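Wasilewska bottles its first skin-contact white

2023-02-13

Quick one, on the road. Wasilewska, the little estate above Gurkton, has finally bottled the amber wine everyone up there has been arguing over. 1,781 bottles, all from the top parcel. Nine weeks on the skins, then old oak, no filtering.

Winemaker Rajeshwari Rodrigues took over the cellar from Fatos Mujić and changed most things. Fewer sprays, later picking, native yeasts. Mujić made a clean, pale, easy white and sold 4,000 bottles of it a year without trying. Some of those buyers are not happy. One importer sent the samples back, thought it was oxidised.

It isnt. Tasted twice, once cold, once closer to room temperature, and the second was miles better. Dried apricot, tea, a bit of salt. Grippy. Wants food, pork or a hard cheese. Give it an hour open.

Nipon Bunnag has the allocation for the coast, no price yet. Mailing list gets first call, restaurants next, whatever is left goes to shops in July. Don't expect alot.

Red news too: the estate's 2020 blend is still in barrel and Rodrigues won't say when it comes out. She has pulled one lot from it already and may bottle that seperately. More when I get back to Gurkton.
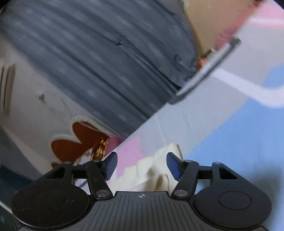
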